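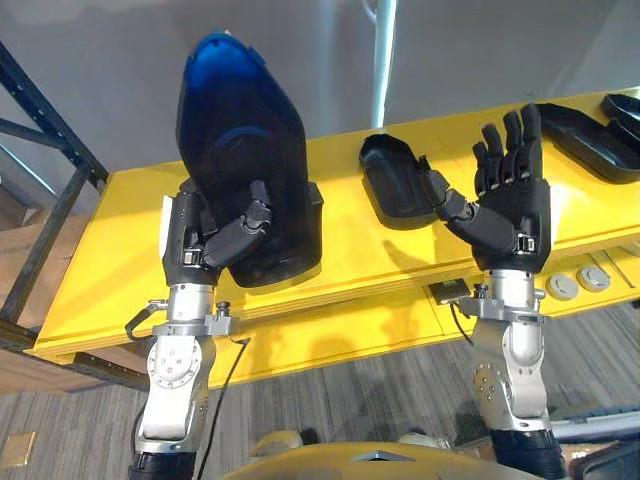 New handling guidelines: read them with a pencil

The draft good practice notes for two-armed robots handling moulded covers have come round again, and Ferndale wants comments by May. Abla Obeidat has done a decent job of cutting them down, but I remain unconvinced by section 7.

It says a hand that is holding a part must be "in a stable grip" before the other arm moves. Stable according to whom? Glossy curved shells slip in ways flat boxes don't, and the notes give no test. The 300 trial lifts in the annex were all done with one size of cover – hardly a basis for a rule.

Cường Ngô would like a hold test with the second hand kept open and still until it is passed. I'd back that, provided someone writes down how long the hold lasts. The clause on stop buttons still says "within easy reach", as it did in the last two drafts.

Comments to Abla, with clause numbers please.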